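The Stand

Posted in May
By the author of the Drosenden stories

My aunt left me the table, the white wire stand and a tin with two keys in it. The rest of the flat in Drosenden went to the landlord or to the tip. I had a van for the afternoon and I drove back over the hill with the table legs sticking out between the seats and the stand in my lap, as it wouldn't lie flat on anything.

She had used it for necklaces when I was small, and later for tea towels. In the last years she hung her seed bags on it. She saved seed from everything, and she sewed the bags herself out of old pillowcases, so that each one had a different weave if you looked closely. She wrote nothing on them. She knew what was in each by feel, and when I asked her once what would happen if she forgot, she said then she would plant it and find out.

I put the table in the back room with the boxes I still hadn't unpacked from my own move. I laid a sheet of white board on it. The board was left over from the shop in Gusine, where I had worked until the winter, and it still had pencil lines on it from somebody's measuring. I stood the stand on that. Then I shut the door and left it all alone for 63 days. I know the number from the rent book, where I had ticked them off for another reason.

It was a letter that got me going again. The Fiadzo seed library wrote to say that my aunt had promised them a share of her beans, and would I still be willing to send it. They needed 225 grams, dry and clean. The form was attached, with a space for the variety and a space for the place where it had been grown. I could fill in the second.

I did the work on a weekday morning with the door open and the radio on low in the kitchen. There was more dirt than I had thought.

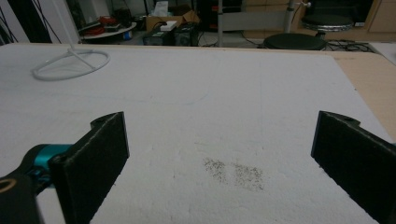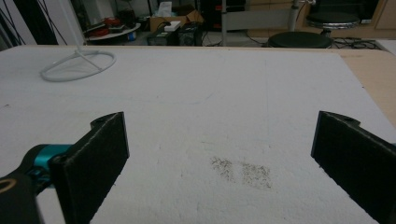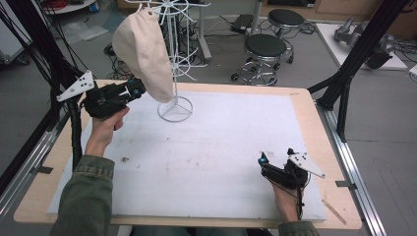 The seed library wanted no soil in the packet. It said so twice on the form, once in capitals. My aunt had never cleaned anything that was going straight back into the ground, and I could hear her on the subject of capitals.

I weighed the beans on the kitchen scales and got 83 grams. I weighed them again and got the same. I went back through the tin, the table drawer and the pockets of the coat I had kept, and in the coat there was one bean, brown, with a white eye. I put it with the others. The scales didn't move.

So I rang Fiadzo. The woman on the telephone was polite and had a cold. She said they could not register a variety on less than the full weight, but if I cared to grow it on for a season I could send the form in autumn. She asked if I had any ground. I said I had a yard. She said a yard would do if it had a wall that faced the right way, and then she asked me what the variety was called. I said I didn't know that it was called anything. She said everybody's aunt had a name for it, and could I ask round.

There was only one place to ask. My aunt had grown up in Prernivmont, at the top of the valley, and had left at sixteen and gone back perhaps four times. I took the bus. I had the one bean from the coat in a matchbox. It rained all the way up and the windows steamed over, and when we got in I didn't know I was there until the driver turned the engine off.

There was a shop, which was shut, and a church, and an old man in a doorway cutting string. I opened the matchbox and showed him. He looked at it for some time. He asked where I had got it and I told him, and he said her surname before I did.

'That's a widow,' he said. 'That's what we call it. My mother had a row of them there, along by the drain.'

I asked him if anyone still grew it.

'What for?' he said. 'It's a terrible bean. You have to boil it half the day.'

He gave the matchbox back to me and went on with his string. The bus down wasn't until five, so I walked to the end of the village and looked for the drain. There was a row of parked cars along it and a strip of nettles.

When I got home it was dark and the back room was cold. I had left the window on the latch. I fetched the form and wrote Widow in the space for the variety and Prernivmont in the space for the place, then crossed out Prernivmont and wrote Drosenden, then put both. It looked untidy but there was room.

I planted on the Drosenden side of the yard, where the wall gets the morning – 2 to a hole, as she did it. I kept back a handful in case of slugs. They are in one of her bags, on the stand, and I haven't written anything on it either.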